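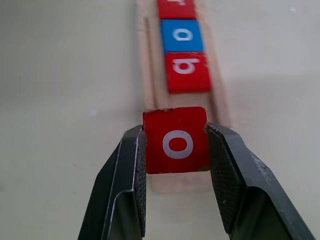

**Ticket: gaps and wrong order on gapless album playback, Salazar live set**

Status: closed, workaround in place
Component: Skokar player, Brundeo catalogue import
Reported: June

**Report**

Listener on the Brundeo label store says the Salazar live album plays with a short silence between tracks. The set was recorded as one continuous performance, so piano decays and applause are chopped at every track change. Same listener reports that track 8 plays before track 2.

**Environment**

- Skokar desktop player, gapless playback on, crossfade off
- FLAC and MP3 downloads from the store, both affected by the order fault
- Silence heard on MP3 only

**Log**

09:40 – Reproduced the order fault. Track numbers were entered in the title field on import and the number field is blank. Skokar falls back to sorting by file date.

10:15 – Checked the FLAC masters end to end in an editor. Joins are sample-accurate, no silence. Masters ruled out.

11:05 – MP3s have no encoder delay or padding values in the header. The player can't trim what it isn't told about. The files went through the old Ferkasport batch script, which strips the header when it writes the cover art.

11:30 – Set crossfade to 60 ms as a test. Hides the gap on applause, smears the attack on the bass solo. Rejected.

13:20 – Re-encoded all 15 tracks from the masters, art written in a separate pass. Header intact on each.

14:10 – Number field filled in, library rescanned. Order correct. First rescan did nothing – the cached index had to be deleted by hand.

**Resolution**

New MP3s uploaded to the store, old ones withdrawn. Listener asked to download again, delete the Skokar index and rescan. Confirmed clean joins on tracks 2 to 8; rest not yet checked at their end.

**Open**

- Ferkasport script still on the import machine. Separate ticket raised to remove it.
- Other live albums from the same batch not yet examined.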